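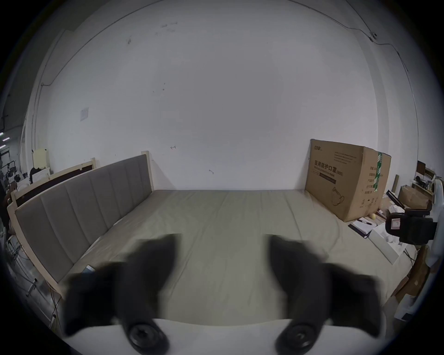

Spring Bedroom Safety Check, Lavetti House

Checklist and comments by Analyn Pangilinan
Walked through with Hằng Mai on 5/9/26

Hello everyone, and thank you for being so patient with me on this one. It's the same list we used last spring, with a few lines added after the winter we've just had (goodness, that wind!), and I've put my comments under each line while they're fresh in my mind. If you look after a room at Lavetti House, please read the whole thing and not only the part with your room in it, as a fair bit of it applies to all of us. OK means leave it be, FIX means it goes in the job book, and WATCH means I'd like somebody to look again before the end of September.

Part One: Getting In and Out

1. Bedroom door opens all the way and doesn't catch on the carpet. OK
Comment: Lovely. The Makine Room door used to drag terribly in humid weather and Hằng had it off its hinges and planed the bottom in an afternoon, and now it swings as if it were new. Please don't hang dressing gowns over the top of it, though, as two thick ones are enough to stop it closing properly.

2. Door closes and latches by itself when let go. FIX (Valtier Room)
Comment: It closes, but it sits there without latching unless you give it a little push. A door that's properly shut buys people a lot of time if there's smoke in the hallway, so I'd like this one done before any of the cosmetic jobs, even the wallpaper, which I know some of you are very keen on. I've written it at the top of the page in the job book and underlined it.

3. Door can be opened from inside without a key. OK
Comment: All good. The old key for the Mạc Room has turned up at last (it was in the biscuit tin with the spare fuses) and it's now on the hook in the office.

4. Clear path from the bed to the door, wide enough to walk in the dark. OK, with a grumble
Comment: Try it with the light off. I know it sounds silly, but Hằng and I did it in every room and I found a footstool with my shin in the very first one. The footstool has gone downstairs. If a guest asks for an extra chair, by all means bring one up, but put it on the window side.

5. Window opens fully and the catch isn't painted shut. WATCH
Comment: The Valtier Room window opens, but it needs more shoulder than some of our older guests will have. A rub of candle wax along the runners might be all it wants. I'll come back to it in a couple of weeks and see if it's eased.

Part Two: Beds and Bedding

6. Bed frame stands level and doesn't rock. OK
Comment: Push down on each of the corners in turn with your whole weight, and have a good listen while you're doing it. Creaks are fine, in my book. A clunk is a loose bolt, and the spanner for those lives in the drawer under the stairs, on the left, with the picture hooks.

7. Slats all in place, none split. OK
Comment: One slat in the Makine Room was swapped last year and is a slightly different colour from the others. That's nothing to worry about, so please don't report it again! It's been in the job book three times now.

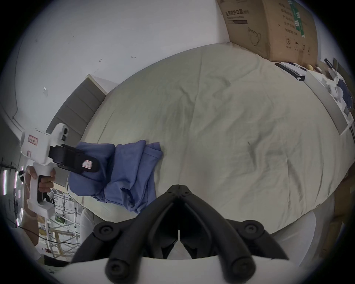 8. Nothing lying about on the bed or the floor beside it when the room is signed off. FIX (a habit, more than a fault)
Comment: Slips and tangles are still the commonest thing in our accident book, and almost all of them began with something soft that got left where feet were going to be. It's towels, mostly, and then pillowcases, and once a whole doona cover that had slid down between the bed and the wall. Anything like that crumpled blue cloth should be shaken out, folded and put away before you tick the sheet, even if you're coming straight back up. I'm as bad as anyone for leaving things "just for a minute", so do feel free to remind me, and I promise I won't be huffy about it. The basket on the landing is there for odds and ends, and it gets emptied every evening.

9. Fitted sheet sits snugly at the corners with no loose hem trailing. OK
Comment: I don't mind a wrinkle. A wrinkle never hurt a soul. What I do mind is a corner that pops off when somebody sits on the edge to pull their socks on, and that comes down to using the right depth of sheet. The deep ones are on the top shelf and have a stitch of red thread inside the hem so you can tell them by feel.

10. Mattress doesn't slide on the base. OK
Comment: Give it a good shove from the side with your knee. If it moves more than a hand's width, pop one of the rubber mats underneath. We have a couple left.

11. Headboard firmly fixed, padding sound, no staples or screw ends poking through. OK
Comment: Run your palm slowly over the back as well as the front, because it's the back where the fabric gets tacked down and where a staple can work itself loose. Please do it gently! Hằng has a very neat little plaster on her thumb this week and would like everybody to learn from it. Upholstered headboards also want vacuuming with the brush head, seams and all, since dust settles in the stitching and we do get guests with asthma.
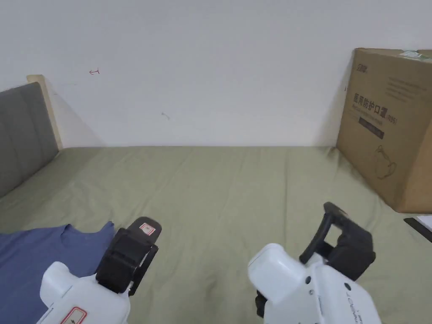
Grey upholstered headboard with a light wood frame; large cardboard box leaning against the wall.

12. Nothing tall left standing or leaning near the bed. WATCH
Comment: Big flat boxes are the ones to think about, along with ironing boards and the folding cot. They seem steady enough until a door slams or a small child takes an interest. Boxes we need to keep go flat on the floor of the linen room, and boxes we don't need go out to the recycling the same day. Cardboard also burns quickly, so it should never be kept near a heater, not even overnight.

Part Three: Heat, Light and Power

13. Smoke alarm tested with the button. OK
Comment: Every one of them shrieked beautifully. I'd let the neighbours know beforehand, and the gentleman across the way very kindly waved at us from his garden to say he could hear them. Hằng has brushed the dust off the vents while she was up the ladder.

14. Portable heaters have a sound cord, a working tip-over switch and a metre of clear space in front. FIX (Mạc Room)
Comment: The heater in the Mạc Room is the 2000 watt one, and I found it plugged into a power board along with a lamp and a phone charger. It has to go straight into the wall, by itself, every single time. I've tied a label to the cord in large letters. The tip-over switch did its job when we tried it, and the cord is in good nick from end to end.

15. Electric blankets unfolded and looked over before they go away for summer. OK
Comment: Roll them, don't fold them. Folding is what breaks the wires inside. They go on the bottom shelf with nothing heavy on top, and any blanket with a scorch mark, however small and however faded, comes to me and doesn't go back on a bed.

16. Bedside lamps steady, correct globe fitted, shade not touching the globe. OK
Comment: I'm very pleased with the new lamps. They give a soft sort of light and they stay cool, and the switch is down on the base where you can find it half asleep.

17. Blind and curtain cords secured up high. FIX (Makine Room)
Comment: The cleat is there but it's come loose from the wall on one side. Loops of cord are a real danger to little ones, so until it's mended that room isn't to be given to any family with a toddler. Hằng has marked it in the bookings diary in green pen.

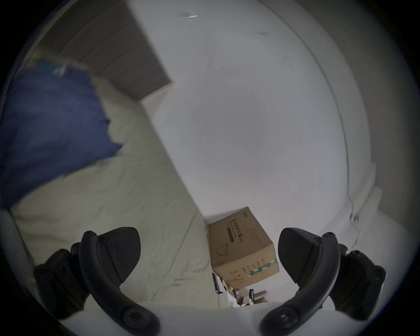 Do I have to strip the bed to do the mattress and slat checks?

Only once a season. For the ordinary changeover between guests you can lift the mattress a little at one side and have a peep underneath, and leave the full check for days when the linen is coming off anyway.

Who do I tell if I find something that isn't on the list?

Write it in the job book first, then tell me or Hằng, whichever of us you bump into. If it's something that could hurt a person tonight, close the room, put the sign on the handle and ring extension 2090 straight away. Please don't feel you're making a fuss. I'd a thousand times sooner come up the stairs for nothing.

Part Four: Jobs Carried Forward

Valtier Room door latch: first job, Hằng to do
Valtier Room window: candle wax, then look again before the end of September
Makine Room cord cleat: longer screws needed, on order
Mạc Room heater: label on, I'll check it's being followed
Large boxes: flat in the linen room or out to recycling, everybody

A last word about the sign-off sheets, as I've had a few come back with every box ticked in one long wiggly line. I do understand, it's a busy time and the sheets are dull. But could you please tick them one at a time, and put your initials at the bottom? There are eight clipboards on the hooks behind the office door, and four of them had no pen when I looked, so I've tied new ones on with string. Kindly leave the string where it is.

Checked and signed,
Analyn Pangilinan
Hằng Mai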